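The Long Way to a Ballot in Gudeta

Gudeta went to the polls in March, and the question that mattered most there had no party label. Measure 2 asked whether the county should pay the postage on mail ballots.

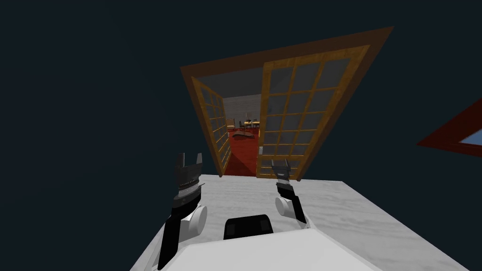
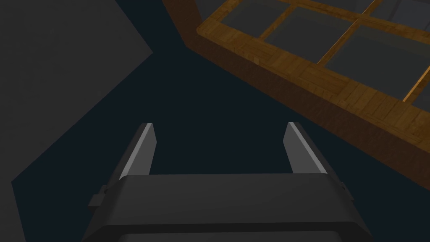

Biljana Petek said the stamp was never the real trouble. The drop box was moved out to Pindar Road last year, she said, and people without a car stopped using it.

The measure passed, 2,255 to 2,023. Turnout was up in the two northern precincts and flat everywhere else.

Opponents had argued that the money belonged in the road budget. They put up to 700 yard signs along the route to Zistov, most of them in the last week. The Yes side had few signs and spent its money on phone calls.

The county clerk's office will order the new envelopes from Britus, the firm that prints its ballots now. They should be ready for the fall primary. The drop box stays on Pindar Road, and the board has not set a date to discuss it.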